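Unpacking bench, notebook, August

Start 9:40. Carrying on with the grocery bag. Hicham Zerouali had the rig until last night and left the gains where I wanted them, so no retuning this morning.

The question on the whiteboard is still "can it put the shopping away?" My answer is still no. I have been writing no since we started, and I would like to be argued out of it with results. The Wiltard people came through last week, saw one can come out of a bag and began talking about kitchens. One can is a long way from a kitchen.

What bothers me is the bag. A rigid bin has walls where you left them. Cloth has walls wherever the last grasp put them, and the planner from Bidora treats them as either solid or missing depending on the threshold. Set it high and the arm goes through fabric as if it were air. Set it low and it refuses to enter at all. I tried 6 values between the two and didn't like any of them.

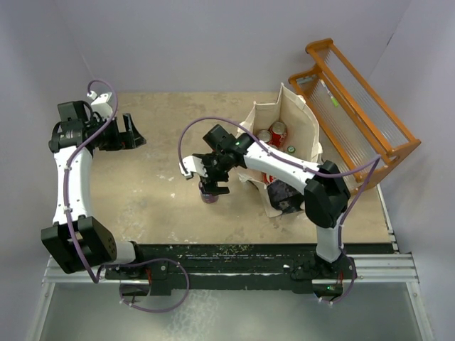 Second complaint: speed. At 40 percent the approach is fine. Above that the wrist arrives with a little swing, and a standing can does not forgive a little swing. I timed myself doing the same unload by hand and stopped the watch feeling silly. My aunt does it while on the phone.

To be fair to the thing, cans are easy for it. Stiff, round, known width. If the lid is showing it mostly gets a good grasp pose. Soft packaging is where it goes wrong – the pose estimate slides around on anything crumpled, and the fingers close on a corner that isn't load-bearing. The Bouzid notes claim soft packs are "handled." I read them twice and could not find out what was in the packs.

Grip force: 200 counts for cans, dropped from 700, which was the default and far too much for anything you plan to drink later. Leave it at 200 please. If you change it, write it on the tape by the monitor.

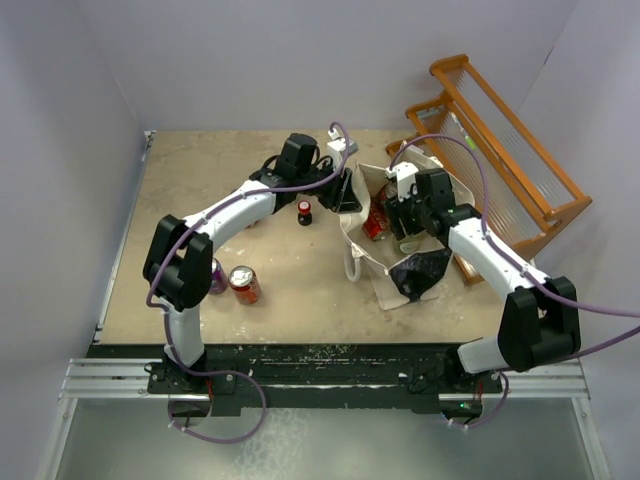

Page last changed: August, 16:25, rev 6

After lunch. Red and purple cans standing out on the left of the table, small bottle near the middle, another red can still in the bag and the black plastic bag hanging over the edge. This is the layout I trust least. The tote handle loops out onto the table on the left, and the segmentation has opinions about handles. Twice today it offered me the handle as a grasp target with nearly full confidence.

Two arms ought to help. A person holds the bag open with one hand and reaches in with the other without thinking about it. I want the left arm to do the holding, but the Vatport controller plans the arms one after the other, so any "holding" is just an arm parked in a pose while the other one works. It doesn't feel the bag pull. Hicham thinks a force threshold on the parked arm would get us most of the way. I think it would get us a dropped bag with a log entry. We agreed to try it his way first.

To do:
Bag prior: mask the handles before grasp scoring.
Soft pack set, three wrappers, same contents.
Force threshold on the left arm (Hicham).
Ask Bidora whether the cloth setting can vary per region.

The rack stays where it is until the bag works. Please don't move it, the calibration file has its corner in it.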